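达利诺湖畔营地（Dalino）开营前安全检查表及备注
适用季节：夏令营与团体住宿
检查时间：五月，上午8点开始
检查人：Jui-lin Hung

备注写在各项后面。标“待办”的，营期开始前要处理完；标“合格”的不再复查，除非中间遇到大雨。

一、入口与道路
1. 主入口大门、门锁：合格。
2. 碎石车道：合格。靠近Flunen木屋的转弯处有积水坑，已填。
3. 大巴回转场：合格。地面划线褪色，司机仍能辨认，秋天重划。
4. 应急车辆通道：待办。柴堆占了一侧路面，需移到工具棚后面。

二、湖岸与码头
1. 浮动码头连接销：合格，更换3个。
2. 码头木板：待办。靠水一端有翘起的钉头，赤脚走会划伤。
3. 救生衣：合格。儿童尺码的扣带逐件拉过，坏的已剪断报废，不要再捡回来用。
4. 救生圈及抛绳：合格。绳子换新。
5. 深浅水区浮标：待办。尚未下水，等水位稳定。
6. 独木舟架：合格。最下一层离地太近，容易进蛇，取船前先用桨敲一敲。

三、住宿木屋
1. 烟雾报警器：Flunen、Patilus两栋合格，Reddy栋楼上走廊的一只按测试键不响，待办。
2. 上下铺护栏：合格。Patilus栋靠窗那张上铺螺丝松，当场拧紧。
3. 疏散路线图：待办。Reddy栋门后贴的还是旧图，侧门位置不对。
4. 热水器温度：合格。
5. 纱窗：破损的已列单交给木工，不影响入住。

四、厨房与餐厅
1. 灭火器压力：合格。
2. 燃气总阀：合格，阀门旁边重新贴了标签。
3. 冷藏库温度记录：合格。记录本快写完，请补一本。
4. 餐厅限员牌：待办。牌子被海报盖住，海报要挪走。
5. 过敏原告示：等各团体交来名单后再填。

五、营火场与步道
1. 火圈石块：合格。
2. 水桶和铁锹：待办。铁锹少一把，可能还在菜园。
3. 环湖步道，全长近2000米：第二座小桥扶手晃动，待办，修好前只开放前1000米。
4. 枯枝：车道两侧已清，步道北段未清。
5. 毒藤：北段路边有，已插红旗，带队老师出发前要提醒学员。

六、活动室
1. 插座与延长线：合格。延长线不得横过门口。
2. 桌椅：合格。折叠桌的卡扣逐张试过。
3. 小零件收纳：合格。零件用完放回盒内，不留在地上。
4. 急救箱：待办。冰袋和大号创可贴不够。 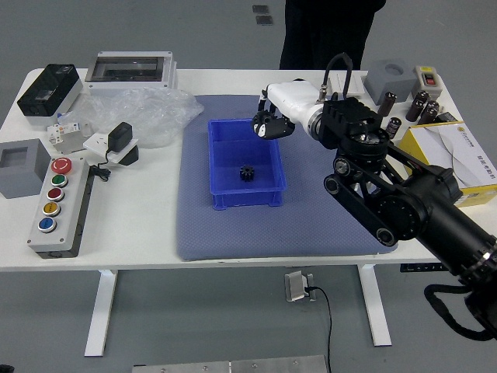
图：工作台软垫上的蓝色收纳盒，盒内有一个黑色小齿轮。

七、给各团体领队的说明
入营当天请先到办公室签收钥匙，再带学员进木屋。下水活动必须有救生员在场，早饭前和天黑以后码头一律关闭。夜间有急事拨内线1242，办公室有人值班。雷声响起时所有人离开湖面和球场，到餐厅集合点名，最后一次雷声过后满半小时才能恢复活动。

自带炉具、蜡烛不能在木屋内使用。车辆停在大巴回转场外侧的草地，不要停在Reddy栋门前，那里是担架出入的位置。

待办项目处理后，请在表上写姓名和完成时间，原表留在办公室的文件夹里，不要带走。码头钉头和Reddy栋报警器排在最前面。

签名：Jui-lin Hung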